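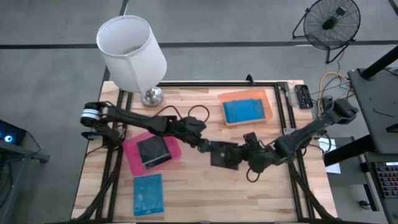 Butcher-block top, light striped grain.

Flindholm Woodworkers Forum > Finishes and Finishing
Thread: Oil or poly on a butcher-block top?

sawdust_pension
15 Oct 2018
I bought a butcher-block slab for the desk in my spare room and have spent more time reading about finishes than it would take to finish it. Mineral oil, tung oil, hardwax, water-based poly. Every page says its own favorite is foolproof and then lists 48 ways to ruin it. It will see coffee, elbows and a cat. No chopping. I want to keep the pale color. What would you use?

pennington_planer
Water-based poly, three coats, light sanding between them. It stays pale and you can forget it exists. Oil-based will go amber on you, and by next June you'll have a desk the color of weak tea.

Ciarán Nic Aodha
I'll disagree with the planer, as is tradition. Poly is fine until the first deep scratch, and then you're sanding the whole top to fix an inch of it. Hardwax oil. Two thin coats, wipe off the extra, patch it whenever you like. Mine has survived two teenagers and a soldering hobby.

pennington_planer
"Wipe off the extra" is doing a lot of work there. I once leaned on one of your thin coats and left with it on my sleeve.

Ciarán Nic Aodha
You leaned on it after 20 minutes, Pennington. The can said overnight.

gluepot87
Whatever you pick, do the underside too. I finished only the top of my first slab and it cupped so badly that pens rolled to the middle. My wife thought it was a feature.

sawdust_pension
Didn't even think of the underside. Does it need the same number of coats?

gluepot87
Same finish, same coats if you can stand it. And use slotted holes or figure-eight fasteners where it meets the base. The wood is going to move across the grain and it won't ask first.

Cullthorpe_Mike
Mineral oil. Cheap, smells of nothing, done in an afternoon.

pennington_planer
Done in an afternoon, and then again every month until you die. Also it does very little against a coffee ring. For a cutting board, sure. For a desk, no.

Cullthorpe_Mike
I like coffee rings. They tell me where the cup goes.

sawdust_pension
OK, leaning hardwax, both sides. What grit do I stop at?

Ciarán Nic Aodha
150 on the faces – read your can, some want 120. Go much finer and the oil has trouble soaking in. End grain can go a step higher. Try it on an offcut first.

sawdust_pension
The offcut is currently under the cat. Will report back.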